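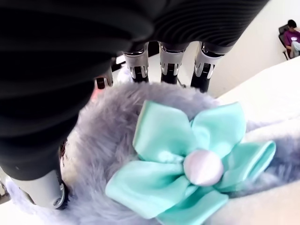

The Camum five-digit hand is supplied by Brimska for handling soft goods, textiles and light household items. This page has been revised to include a safety notice on delayed release, and all operators should read it before the hand is next used. The fault has been reported with long-pile and trimmed articles. A plush item with long faux fur and a satin bow, held directly beneath the finger joints, places loose fibers and ribbon loops close to the openings in the joint housings. Fibers drawn into a housing can slow the finger and keep it closed after the release command has been given.

Reported fault
In the case first reported to us by Surachet Thaweesak of Trilness, the second finger remained closed while the other digits opened. The operator reached in to free the article by hand. The finger then released without warning and pinched the operator's glove. No injury resulted. The controller had recorded fault code 267, but the code was shown only in the log and did not stop the arm.

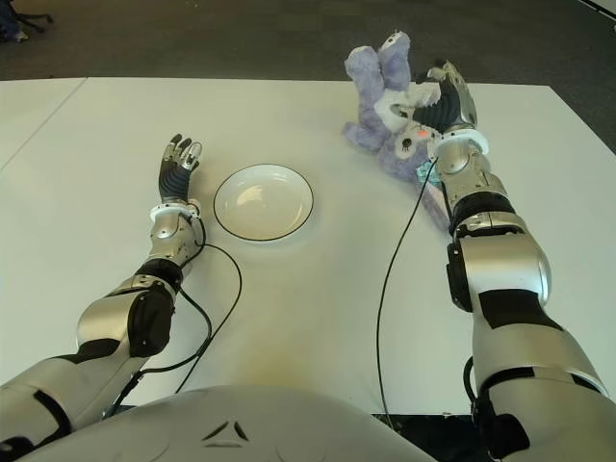

Service Notice 267 – Issue 3 – Page 1

Affected units
The notice applies to left and right hands fitted with joint housings of the first pattern. Hands fitted with the closed housing, introduced in July, are not affected. The pattern letter is stamped inside the wrist collar and can be read with the collar removed.

Action required
Stop the arm and switch off power to both hands before touching a held article. Do not pull on the article while the hand is powered. Clear fibers from the housings with the brush supplied in the service kit. Compressed air must not be used, as it drives fibers further into the joint.

Inspect the housings every 300 grip cycles when handling fur, ribbon or fringe, and every 4000 cycles for all other work. Cables running from the wrists across the work surface should be checked at the same time and kept clear of the fingers. 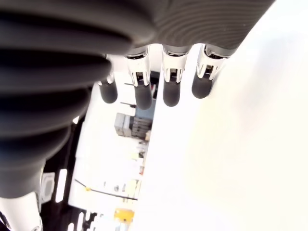
Fingers and joint housings viewed from beneath the palm.

Controller update
The current software treats code 267 as a stop condition. The arm holds its position and will not resume until the fault has been cleared at the panel. Sites that have disabled remote updates must request the file from Brimska Service.

Replacement parts
Closed housings are supplied free of charge for affected units and are fitted by Ramanauskas, our service partner. Please state the serial number of each hand when ordering. Technical questions may be addressed to Reet Ķēniņš, Product Safety.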